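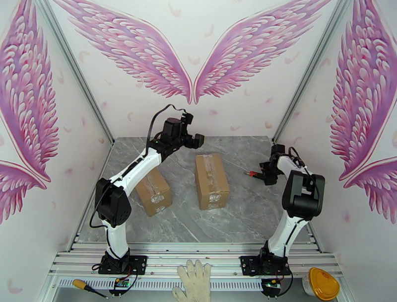

Catherine Pollock me escribió el domingo para decirme que dos brazos son el doble de averías y que con uno bien calibrado se llega antes a todas partes. Le contesté que tenía razón y pedí el segundo brazo esa misma tarde.

15 de mayo, miércoles

Llevo desde noviembre con esto. La idea inicial cabía en una servilleta: dos brazos, una mesa y unas cajas de cartón que pasan de un lado a otro sin que yo intervenga. De momento intervengo bastante. El taller compartido de Follungate me cede un rincón a cambio de 36 euros al mes y de no hacer ruido con la radial después de cenar, condición que cumplo porque no tengo radial.

La estructura es de perfil de aluminio, comprado en barras y cortado con una paciencia que no sabía que tenía. Los brazos van atornillados al larguero delantero, cada uno sobre su placa negra. La primera versión de las placas la hice a ojo y los dos brazos miraban ligeramente hacia la ventana, como si tuvieran otros planes. La segunda ya la dibujé antes de taladrar.

Para la mesa elegí un acabado que imita el mármol – gris, con sus vetas –, y ahora tengo un banco de pruebas con aspecto de encimera de piso en venta. Las paredes son blancas y llevan alas rosas y moradas. Clara, que es como se llama el programa que coordina los dos lados, no ha manifestado ninguna opinión al respecto.

Lo difícil son los cables. El de la pinza tiene que dar holgura suficiente para que el brazo se estire y no tanta como para engancharse en el codo. He probado bridas, velcro y una funda trenzada de Zendasum que prometía mucho y se quedó rígida. Vuelvo al bucle suelto, que es feo y funciona.

También están las cajas. Con cinta transparente, el brillo confunde a la visión y Clara decide que el borde está donde acaba el reflejo. La solución sensata sería usar cinta mate. La mía ha sido escribir más de 790 líneas para detectar reflejos, y la semana que viene compraré cinta mate.

Pendiente para la próxima sesión:

– Reapretar las placas, con la llave buena.
– Tapar las plaquitas verdes de debajo del larguero, que están pidiendo que se les caiga un tornillo encima.
– Bajar la velocidad al 40 por ciento y dejarla ahí, aunque me aburra.
– Devolver a Haque los 6 conectores que le debo.

Si alguien tiene un truco para pasar el cable por el codo sin desmontarlo entero, los comentarios están abiertos.

Última actualización: hace 6 días

Este blog utiliza cookies propias y de terceros. Si continúas navegando, entendemos que aceptas su uso.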